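Stop calling it a glitch

Typing this at 6 in the morning, so forgive the rough edges.

Everybody who wrote about the Bassey stall at Traltgate used the same word. Glitch. A small word for a machine that froze with its fingers shut and stayed that way for 16 minutes while grown adults stood there asking each other where the release was. Nobody hurt. Fine. I'm glad. But I've been reading the writeups since June and I think most of them are asking the wrong thing.

Quick version for anyone who missed it. Two-armed machine, household chores, running a tidy-up routine it had run plenty of times before. The control link dropped partway through a grip. The software did what it was told to do on a lost link – hold position. Hold everything. Hand closed, arm stiff, full torque. The big red button was pressed and the button worked as designed too, meaning it killed the walking and left the hands locked. Somebody at Pudcombe had decided, years back, that a robot that drops things is worse than a robot that won't let go.

Is it? Depends what's in the hand. A glass of hot tea, sure, hang on to it. A sleeve? A kid's wrist? A bag?

Bags are my pet worry and I will keep boring people with it. Thin plastic has no shape. It gives the fingers almost nothing to feel, it slides, it bunches up under the palm, and the force reading tells you next to nothing about how much of it you've got. 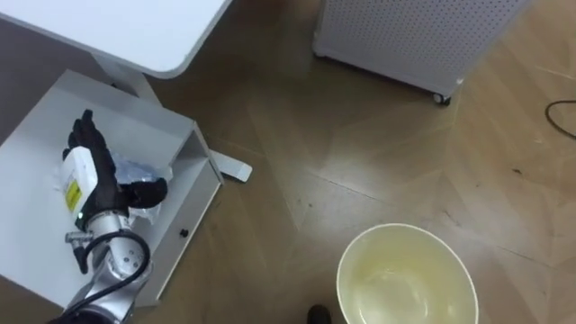

So the usual fix is to squeeze harder. I've watched teams do this for ten years. Grip fails, turn up the grip. Then the link drops and you have the turned-up grip, frozen, on whatever happens to be there. That's two sensible choices stacked on top of each other to make a bad one, and there's no line in the test plan for the stack.

Tanko Ogbonna wrote the only report on Traltgate I'd tell you to read. It's 78 pages and most of it is logs, but go to the part on recovery. Her point is simple. The team had rehearsed the fall. They had rehearsed a fire in the battery. They had never once rehearsed getting an object back out of a stuck hand. The release tool was in a case, the case was in the van. She counts the walk to the van. I love that she counts the walk to the van.

Pudcombe's answer was that the routine had completed 3,000 cycles with no lockup. OK. How many of those had the link cut on purpose, mid grip, with a person standing close? They haven't said. I've asked twice. A long clean run tells you the good day is good. We knew that allready.

The other thing that bugs me is the two hands. People talk about "the gripper" like there's one. But a chore robot has both hands busy most of the time, one fetching, one carrying, and a safe stop for the first can be a lousy stop for the second. Let go with both and you've dumped a bucket on the floor next to a power cable. Hold with both and you're Traltgate.
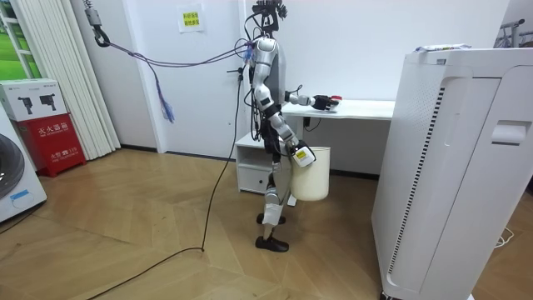
A small red object in one gripper, the rim of a bucket in the other.

What I'd want isn't fancy. Each hand gets its own stop behavior, picked by what it's holding and how close people are. A slow bleed-off of grip force after a few seconds with no link – slow enough that a person can get a hand under the thing. A mechanical release on the wrist, on the outside, that works with the power dead. And write on the arm how to use it, in big letters, in whatever language the room speaks.

Cutilness did the wrist release on their last arm. Added nearly 500 grams and everyone moaned about the weight, me included. I was wrong on that one. I'd take the grams.

I know the pushback. Slow bleed-off means dropped plates, dropped plates mean bad demos, bad demos mean no money. I've sat in that meeting. But dropping a plate is a failure people understand. You sweep it up. A hand that won't open scares people in a way they remember, and they're right too be scared.

Pudcombe says a revised stop mode is coming. No date. I'd like to see them pull the plug on it mid grip, with a bag in the hand, and post the whole video uncut.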